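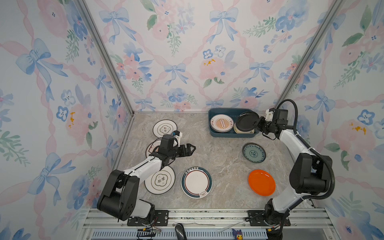 Plates and a dish basket on a marble-patterned surface, with floral wallpaper behind.

Drarport Car Hire opens second branch at Grasstead

Last updated: Monday, January 3, 2022

Print this page | E-mail this page

Drarport Car Hire has opened a branch in Grasstead, next to the railway station on Maluleke Road. It is the firm's second site and has 16 parking bays, with a further row behind the building for vans. Customers can now collect a vehicle at one branch and return it to the other without paying a one-way fee.

The fleet across both branches stands at 164 vehicles, from small three-door hatchbacks to nine-seat minibuses. Automatic cars can be booked in every size except the smallest. Child seats and roof bars should be requested when booking, as they are kept at the Drarport branch and sent over the evening before.

Lindiwe Ndlovu, managing director, said: "A good number of our customers were already coming from Grasstead by train to pick up a car and then driving back the way they came. They asked us for a branch at their end of the line and we have been looking for a site for a long while."
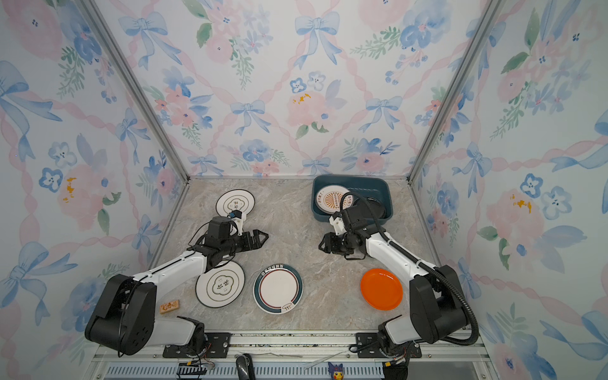 The daily rate includes breakdown cover, unlimited mileage and one additional driver. Fuel is charged on a like-for-like basis, so a car collected with half a tank should come back with half a tank. Drivers must have held a full licence for at least 2 years. A deposit is taken by debit or credit card at collection and released once the vehicle has been checked in.

Bookings are handled through Kanutik, the online system the company has used at Drarport since last May. Existing customers can log in with the same details and will see Grasstead listed as a collection point. Bookings can still be made by telephone or at the desk.

Branch manager Shireen Van Wyk moves to Grasstead from the Drarport office, where she ran the van hire desk. Petronella Msimang takes over that desk.

"Most of the early bookings have been for weekend cars and small vans," said Ms Van Wyk. "Anyone who needs a minibus for the school holidays should get in touch soon, as those go first."

The Grasstead branch is open from 8am to 6pm on weekdays and from 8am to 1pm on Saturdays. It is closed on Sundays and bank holidays, when keys may be left in the drop box beside the front door. Vehicles returned this way are checked in on the next working day.

Press enquiries should be sent to Ifeoma Bashir at the Drarport office.

Related items
Winter tyres: what is fitted and when
Changes to van deposits
Long-term hire rates for business customers
Marietjie Zulu appointed fleet manager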